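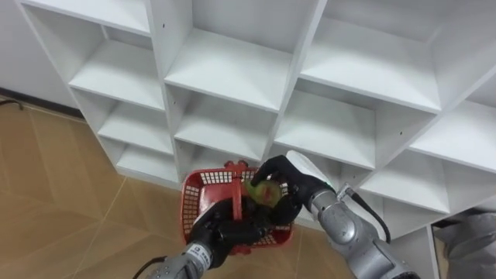

Does a two-handed policy still need the second hand once the object has been grasped?

For most of our tasks it does, at least until the object is clear of whatever it was sitting in. When we let the holding hand relax early, the container moves with the grasp and the wrist camera loses the target.

I am writing that down first because Faustino asked me twice this week and I gave him two different answers. The one above is the one I will stand by until the numbers say something else.

In at nine. Efe had already started the arms and run the homing routine. We are still on the basket task for Stimenent: one hand holds the handle, the other goes in for the fruit, and the fruit ends up in one of the cubbies of the white shelf. The current training set is 806 demonstrations, all teleoperated, most of them by Aldana. I did a share of the early ones and they are easy to pick out in the logs, as I pause before every grasp. The policy learned the pause. It hovers over the fruit for a moment in a large part of its runs, and we argued this morning over whether to trim those segments or leave them in.

Constanza wants to leave them in. Her view is that the hover gives the model a few clean frames of the target before the fingers block the view. I wanted to trim. We settled on training both ways and comparing, which costs us a night on the Civholm machine.

The main job for the day was the evaluation of the checkpoint from last night. The protocol is the same as in May: 250 trials, with the start position of the basket and the target cubby drawn from a list the script makes beforehand, so that the person resetting doesn't choose. A trial counts as a success if the fruit is on the shelf in the right compartment when the arms go back to rest. A fruit that rolls out afterward counts as a failure. Bleddyn thinks that last rule is too strict. I don't, and it stays in until the paper is out.

We did not finish. By four we had done a little over half, and the left thumb began reporting high current on every close. Efe took the cover off, found nothing wrong, put it back, and the reading was normal again. I don't like that kind of repair. I wrote the trial number in the log so we can drop everything after it if we need to.

What I saw in the half we have:

The failures are mostly at the grasp and very few at the placement. In May it was the other way around. The change is probably the new action chunk length, but we also changed the lighting and I should have kept those two apart.

When the holding hand grips the handle off center, the basket tips as the other hand pushes down, and the fruit moves to the low side. The policy follows it if the shift is small. If the shift is large it closes on nothing, lifts, and carries on to the shelf as if it had something. There is no retry in the demonstrations, so there is no retry in the policy. Aldana offered to record a batch of recoveries, where she misses on purpose and goes back in. I said yes.

Lower cubbies are harder than the middle ones. The right elbow runs close to its joint limit down there and the motion gets jerky. Retamal had the same complaint about their setup and moved the base back, which we can't do in this room.

The Deso baseline is still only at checkpoint 2 and not worth comparing yet. Constanza will restart it with the corrected camera calibration.

Wrote to Faustino at six with the short answer and told him the long one depends on the tipping cases. He wants a plot. I need the rest of the trials before I can make one.

Tomorrow: check the thumb cold before anything else, finish the list, send Aldana the basket positions where the grasp failed most. Buy tape.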